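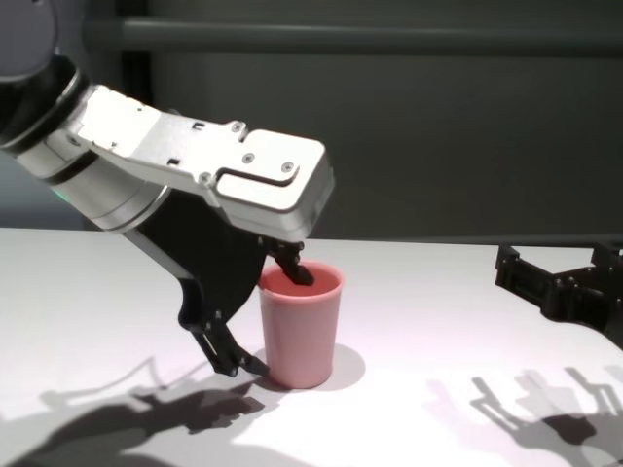
느린 영화의 반란, 엘틀로 영화제 개막작에 '힐루네로'

입력 3/10/21

은조로게 아투마니 감독의 신작 '힐루네로(Hilunero)'가 올해 엘틀로 영화제 개막작으로 뽑혔다. 상영 시간은 102분. 영화제 사무국이 낸 보도자료는 이 작품을 "숨 가쁜 스릴러"라고 소개했는데, 먼저 본 사람들 말로는 주인공이 처음 뛰는 장면이 끝나기 5분 전에 나온다고 한다. 그것도 버스를 잡으려고 뛴다.

영화는 호숫가 마을 웨레의 낡은 우체국을 배경으로 한다. 우체국장이 17년 전에 부쳐졌어야 할 편지 한 통을 서랍에서 발견하고, 이걸 이제라도 배달할지 말지 고민하는 이야기다. 스포일러를 걱정할 필요는 없다. 편지 내용은 끝까지 나오지 않는다. 감독은 제작사에도 내용을 알려주지 않았고, 제작사 카다 측은 예산을 승인하고 나서야 그 사실을 알았다고 한다.

아투마니 감독은 사무국을 통해 전한 소감에서 "관객이 졸아도 괜찮다. 다만 우체국 문이 닫히는 소리에는 깨 주었으면 한다"고 밝혔다. 개막작 감독의 소감치고는 기대치를 꽤 낮게 잡은 편이다. 그의 전작은 영화제 여러 곳에서 초청을 받았지만 극장에서는 여섯 날 만에 간판을 내렸다. 감독은 그 기간을 두고 "생각보다 길었다"고 평한 바 있다.

우체국장 역은 이드리사 템바가 맡았다. 연극 무대에서 오래 활동한 배우로, 장편영화 주연은 이번이 처음이다. 무대에서는 목청 크기로 이름난 사람인데 이 영화에서는 대사가 한 손에 꼽을 정도다. 템바는 "대본을 받고 몇 장이 빠진 줄 알았다"며 "전화해서 물었더니 그게 전부라고 하더라"고 말했다. 그래도 준비는 성실히 했다. 촬영에 앞서 웨레에 내려가 우체국 창구 뒤에서 소인 찍는 법을 배웠는데, 영화에 소인을 찍는 장면은 없다. 편집에서 빠졌다고 한다.

촬영은 거의 전부 실제 우체국에서 진행됐다. 업무 시간에는 창구를 비울 수 없어 제작진은 문을 닫은 뒤에야 장비를 들였고, 낮 장면도 밤에 조명을 쳐서 찍었다. 그 와중에 소포를 찾으러 온 주민이 그대로 화면에 잡혔고, 감독이 마음에 든다며 남겨 두었다. 출연진 명단에는 '소포 찾으러 온 사람'으로 올라 있다. 본인은 소포도 찾았고 출연료도 받았다.

영화제의 선택을 두고는 말이 좀 있다. 엘틀로는 몇 해째 개막작으로 흥행이 될 만한 작품을 골라 왔고, 지난 회에는 자동차가 건물 세 채를 통과하는 영화를 틀었다. 올해 개막작에 나오는 자동차는 우편 트럭 한 대뿐이며 시동이 잘 걸리지 않는다. 사무국은 "관객의 취향이 넓어졌다고 판단했다"고 설명했다. 개막식 뒤풀이를 상영 뒤에서 상영 앞으로 옮긴 데 대해서는 "동선 문제"라고만 답했다.

음악도 화제다. 정확히는 음악이 없다는 점이 화제다. 카다는 작곡가를 두고 주제곡까지 녹음했으나 감독이 최종본에서 모두 뺐고, 대신 우체국 선풍기 소리가 그 자리를 채웠다. 빠진 주제곡은 예고편에서 들을 수 있다. 예고편을 보고 극장에 온 관객이 어떤 표정을 지을지는 개막일에 확인하면 되겠다.

상영이 끝난 뒤에는 감독과 배우가 참석하는 관객과의 대화가 마련된다. 진행 시간은 넉넉하게 잡혀 있지만, 감독은 지난번 같은 자리에서 질문 대부분에 "잘 모르겠다"고 답해 행사를 일찍 끝낸 전력이 있다. 이번에는 템바가 함께 나오니 적어도 뒷줄까지 목소리는 들릴 것이다. 편지 내용을 묻는 질문은 받지 않기로 했다.

예매는 영화제 홈페이지와 현장 매표소에서 할 수 있다. 개막작 입장권은 일반 상영작보다 비싸고 뒤풀이 음료가 포함된다. 영화가 시작된 뒤에는 들어갈 수 없는데, 첫 장면이 빈 창구를 비추는 긴 고정 화면이어서 늦게 온 관객이 시작 여부를 두고 안내원과 다툴 소지가 있다는 것이 사무국의 걱정이다.
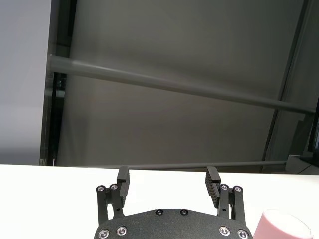
개막 상영을 놓치면 영화제 기간에 다시 볼 수 있나?

폐막 전날 저녁에 한 번 더 상영한다. 이때는 감독과의 대화와 음료가 없고, 입장권은 일반 상영작과 같은 값이다.

일반 극장 개봉은 9월로 잡혀 있다. 카다는 개봉판을 조금 줄이자고 감독에게 제안했으며, 감독은 돌려보낸 편집본에 선풍기 장면을 하나 더 넣었다고 한다. 양측은 아직 협의 중이다.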